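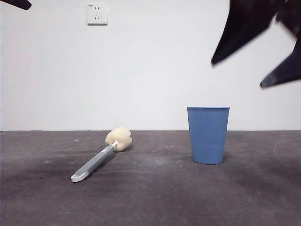

Is the Asescombe cell ready to run without someone standing next to it? Not yet, and I would not sign off on it this quarter.

Progress report, gripper cell upkeep, September
Prepared for Roscoe Brannigan

The money released in the spring was for one thing: getting the floor-level pick cell to a state where it can be looked after by the people already on shift. I was doubtful then and I am still doubtful, though less about the machine than about the plan we bought with it.

Setup. The arm was re-zeroed twice. The first attempt followed the Kurup procedure as printed and left the fingertips closing off center. The second used our own method, with a feeler gauge and a good deal of patience, and it has held so far. I would wait for another month of use before calling it fixed.

Fingers. Both pads were replaced. Prumden quotes a life of 1000 cycles for a pad, and we have yet to see one get there on rough floor. Dust is my first suspect. The concrete sheds fine grit, and the sponge brush and the ribbed cup we use as test pieces sit right down on it. Sweeping before each session is now on the checklist. Whether it gets done on a busy Wednesday is another matter.

Test pieces. The long-handled brush is the harder one. Its handle lies flat and gives the fingers very little to get under, while the cup stands upright and has ribbed sides. Any pick rate that lumps the two together should be read with care, and that includes the one in our last report.

Repairs. The wrist cable was replaced after 5 stoppages that all cleared when someone wiggled the connector. Bustov called it a software fault. They have not explained why a new cable stopped it.

Spending. The pads, cable and calibration visit came to $2199. I had expected less. The visit was the largest part and, in my view, the least useful - most of what it covered we ended up redoing.

Next period. I am asking for 10 paid hours of training for the evening shift, to cover pad changes and zeroing, and for no new hardware. The second camera in the Bustov proposal can wait until they answer the cable question in writing.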